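I learned to hate laundry in a basement in Nolon, in a building with one dryer and a hook on the door that didn't catch. So it's a little strange that I spent most of November happily driving from one laundromat to the next, 2,638 miles by the end, with a bag of dirty shirts in the back seat.

The idea was simple. Small towns are losing their diners and their post offices, but a lot of them still have a place to wash clothes, and I wanted to sit in as many as would have me. 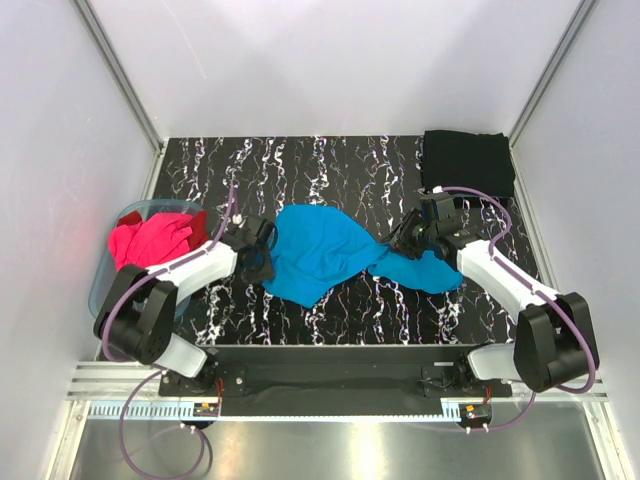 A blue garment, halfway to nowhere in particular.

My favorite was in Stan, which has 82 parking spots downtown and, the morning I came through, one car. Mine! The laundromat opens at five and the coffee is free if you bring your own cup. I didn't have a cup, so a woman waiting on her towels lent me hers, and then she told me all about her divorce - the whole thing, start to finish, through a wash and two dries.

That's what I kept running into. People talk in laundromats. You're stuck there for an hour, your socks are out where everybody can see them, and there's not much left to be shy about. 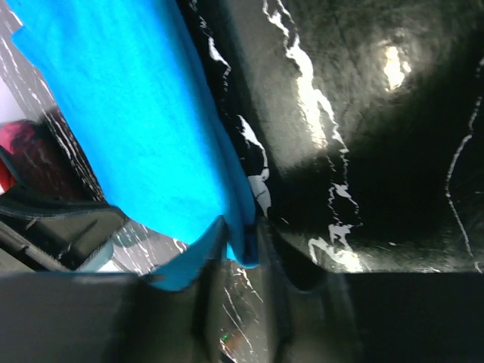

Vokis was different. The place there is bigger and newer, with a card reader on every machine and a TV in each corner, and folks mostly looked at their phones. I got through three loads without a single conversation. The dryers were wonderful, though, and I'd be lying if I said I didn't enjoy the quiet (and the vending machine had the good pretzels).

By Nellitance I had opinions. I like a top loader. I like a folding table that comes up to my hip, and I will drive past a place that charges for the carts. I also got much better at folding, thanks to a retired hotel housekeeper who watched me wrestle a fitted sheet for as long as she could stand it and then took the other end.

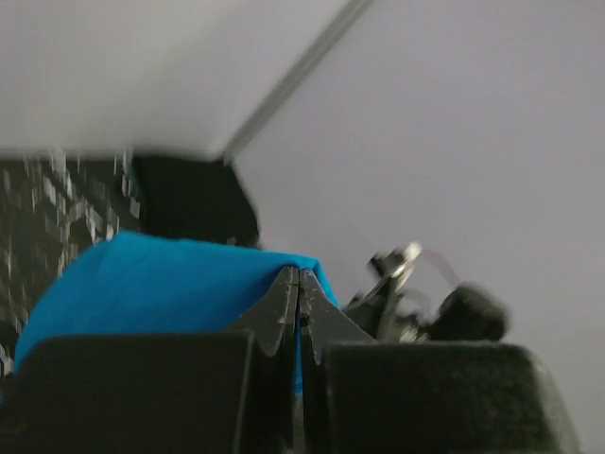 Bright blue cloth, held by a fold.

I have a washer at home now, a decent one, down the hall from the kitchen. I still took the comforter out last week and paid to do it across town.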